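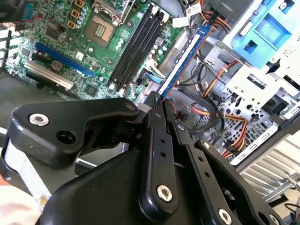 Memory module installation is the step in desktop computer assembly in which one or more sticks of random-access memory are seated in the sockets of a motherboard. It is usually carried out after the board has been fixed in its case or, on a test bench, while the board is still accessible from all sides. Full-size desktop boards commonly carry four slots arranged in two closely spaced pairs, with retaining clips at the slot ends; on some boards, including the green one shown with its processor socket empty, the clips are white and the slots black. The circuit board of the module may be blue, green or black, and the color has no bearing on function. A printed label normally runs along one face.

Slot arrangement

Slots are assigned to memory channels. On a two-channel board with four slots, each channel serves two of them, and the board manual states which slots are to be filled first. When only two modules are present, they are generally placed in different channels. The slots nearest the processor socket are not always the first in the filling order – this is a frequent cause of reduced memory bandwidth in newly assembled machines.

Keying and contacts

The contact edge of a module is interrupted by a notch set slightly off center. A matching ridge in the slot prevents insertion in the reverse direction and also prevents the use of a module from a different memory generation. Modules are held by the short edges or the top edge. Skin oil on the contacts can lead to intermittent faults and is removed with isopropyl alcohol and a lint-free cloth.

Seating

The retaining clips are opened before insertion. The module is lined up with the slot, lowered until it meets resistance, and pressed at both ends. A closed clip indicates full travel. Some boards have clips at one end only, the other end being fixed; on these the fixed end is checked by eye.

Practice boards
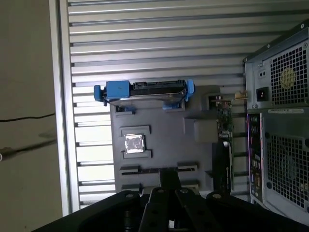

Charcoal-gray practice board with a processor, two memory slot outlines and a drive in a caddy with blue plastic parts.

Training in assembly is often given on mock boards, which reproduce the positions of the main components and carry no working circuits. The Besar pattern, drawn up by Aidan Moriarty for the Claltham workshops, is a flat molded plate with raised outlines and recesses. It has a square socket outline for the processor and parallel memory slots. A hard drive can be set along the top edge so that drive handling is taught on the same plate.

The Claltham course sets 9 exercises, of which memory seating is the third. A plate is retired after about 2,000 insertions, when the slot edges become rounded. Bitholm, a later supplier, issued a parts list of 123 items for a full practice set; the Conneely edition reduced this to 70 by leaving out duplicate fasteners.

See also

Motherboard
Processor socket
Drive caddy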